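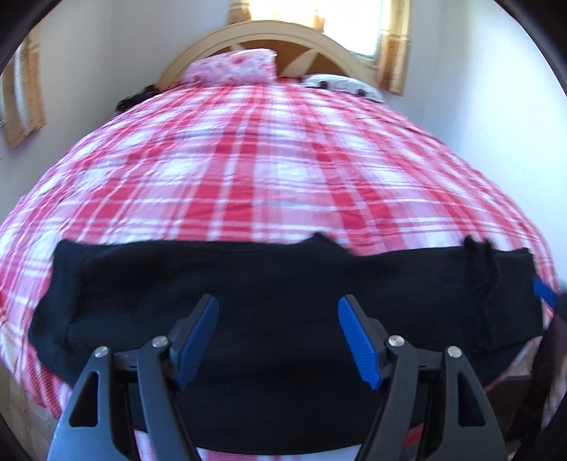
Black clothes on the plaid bedspread, both gripper fingers open.

In February I joined the group of Golnar Golestani, who collects laundry examples for a learning system called Bokbridge. My part is small: I take a gripper in my hand, I handle clothes on a bed, and the recording goes to the training set. After each session I write some notes, and this post comes from them.

Our set has 1,710 examples now. I looked again at 652 of them last month, slowly, with tea. The large garments are the easy ones to judge. Dark cloth is more difficult, because the folds almost disappear and I cannot always say where one layer ends. Kourosh Jalali asked me to mark such examples with a separate tag, so we can compare them later. I have marked 13 so far.

Socks I like more. A long sock should be taken near the cuff, I think, and with both fingers closing at the same speed. When I hurry, I grip too much cloth and the example teaches a bad habit – I delete it and begin again.

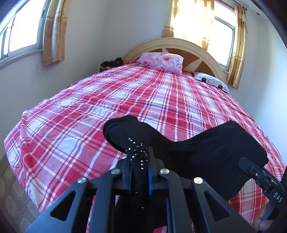 How many times should one item be repeated before changing to another?
I stop at 13 repeats for one item, and I change its starting position every time. After this my hand becomes too regular, and the examples start to look the same.

Next I want to try the pillowcases.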